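Why Do Little Screwdrivers Need a Home of Their Own?

Have you ever peeked at the tiny screws on the back of a toy, or on a pair of glasses, and wondered how anybody could possibly turn them? The answer is a precision screwdriver, which is a long name for a very small tool! Its shaft is slender and its tip is finer still, so it can fit where a big one from the garage never could.

Small tools love to roll away, though, and that is where a box with compartments comes in.

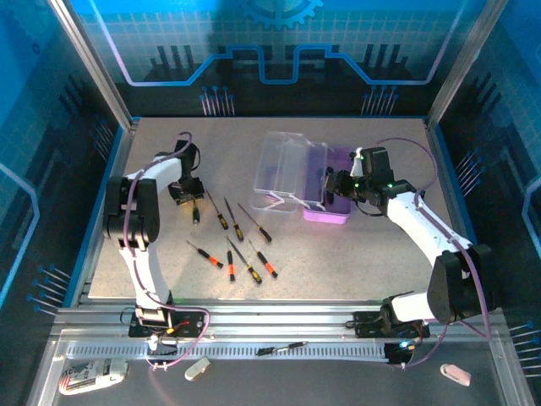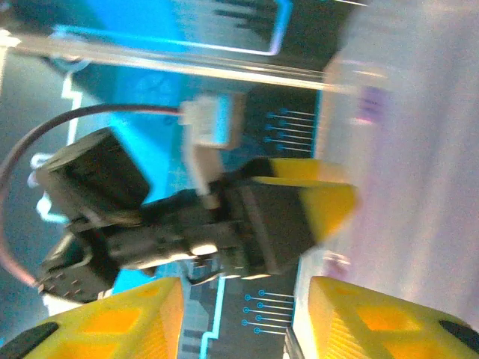
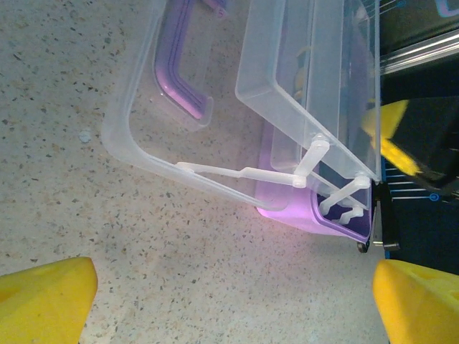
Now, before you put anything away, it helps to lay your screwdrivers out flat and have a good, slow look at them (slow is fine, there's no race). Can you find the smallest? Do any have matching colors on their handles? Colored bands can help you tell one tool from another, and so can the length of the shaft.

Then pick them up one at a time by the handle and lay each one lengthwise in its own long slot. A see-through box is especially nice for this, my dears, as you can check what's inside with the lid shut. Ask a grown-up before you borrow theirs, and happy tidying!

Written by Vilja Mustonen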